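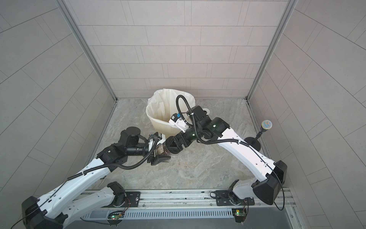

The tiled alcove with the lined waste bin, glass dish and brown cup. Pale marble-patterned floor, staggered wall tiles.

Havon Small Rooms Project
Progress report to the Nallach Fund
Prepared by Aaliyah Penner
March 23, 2019

1. Where the work stands

The grant covers fitting out and testing small tiled areas for shared bathrooms and wash corners, and writing a plain cleaning guide that building staff can use. The first alcove is built and in use for our clearing and tidying trials. The second is framed but not tiled. The cleaning guide exists as a first draft of 16 pages, with the sections on bins and on grout further along than the rest.

We are behind on the second alcove and slightly ahead on the guide. Spending is within budget overall, with one line over, explained in section 5.

2. The first alcove

The walls are lined with light gray-beige rectangular tiles in staggered rows, on the back and both sides. Aluminum posts stand in the two back corners and the floor is finished along the edges with thin metal strips. We ordered 300 tiles from Ultiditz and had enough left after cuts and breakage to keep a small stock for repairs.

The dark grout was a choice we went back and forth on. A pale grout was in the original plan. Two of the building managers we spoke to asked for a darker one, as pale lines had discolored quickly in their own washrooms, and we changed the order before work started. The thin joints took longer to fill than we had allowed for.

The floor has a pale marble pattern. It wipes down well. Small spills of coffee or tea are easy to find on it, but clear water is hard to see until the light catches it, and the draft guide now tells staff to wipe the whole floor at the end of a round instead of looking for wet spots.

3. Bin trials

Most of the period went into the waste bin. The one now in the alcove is round and white with a ribbed surface that looks woven, and it takes a white plastic liner folded over the rim. We tried it with three kinds of liner. The thinnest tore at the fold when the bag was lifted full. The thickest held but would not lie flat over the rim and slid back in. The middle weight, sold under the name Pyo, is the one we will recommend for this size of bin.

Points that came out of the trials and have gone into the guide:

Fold the liner down evenly all the way round before anything goes in.
Empty cups into the sink first. A cup with liquid left in it was the main cause of leaks at the bottom of the bag.
Set the bin a little forward of the back wall so the tiles behind it can be reached with a cloth.
Wipe the ribbed outside with a soft brush once a week. A cloth alone leaves dust in the grooves.

We logged 121 clearing rounds in the alcove. A round means taking the loose items on the floor one at a time and deciding whether each is thrown away, washed or put back. Disposable cups are straightforward. The small glass dish is not, and people new to the task differed on whether it belonged with the rubbish or with the things to keep. The guide will say that glass is never put in the lined bin, whatever its condition.

We also keep a few other small objects in the alcove, among them a flat white disc and a little stand with a round black base and a swirled blue, yellow and orange head. They make the rounds closer to a real room, where there is always something that has to be cleaned around or left alone.

4. The cleaning guide

The draft was sent to 2 partner buildings in January for comment. Both returned notes. The main request was for shorter steps and larger type, and one building asked for a single page that could be taped inside a cupboard door. We have made that page and will send it with the next draft.

The grout section needs more work. Our advice on how often to scrub is based on one alcove that has only been in use for a few months - we would like a longer run before putting a figure in print. For now the draft says to check the lower rows monthly.

The section on glass and breakables is still in note form.

5. Spending

Tile and grout came in under the planned amount. The overspend is on edge strips and corner posts for the second alcove, where the first delivery was the wrong length and the supplier would not take back the pieces already cut. The extra cost was $1,054. We have covered it from the travel line, which is underused, and ask the Fund to confirm that this transfer is acceptable.

No change to the total grant is requested.

6. Next period

Tiling of the second alcove should begin within a month, depending on delivery of the wall tiles. It will have the same wall tile and a plain floor, so that staff can compare how quickly dirt shows on each.

We plan to repeat the bin trials there with a taller bin and the same liner. The short page for cupboard doors will go out to both partner buildings at the start of the period, and the full guide is due to the Fund by the end of August.

One item is open. The draft still has no advice on where filled bags should be stored between collections, and practice differs a good deal between the two buildings. I will visit both before writing that section and will include what I find in the next report.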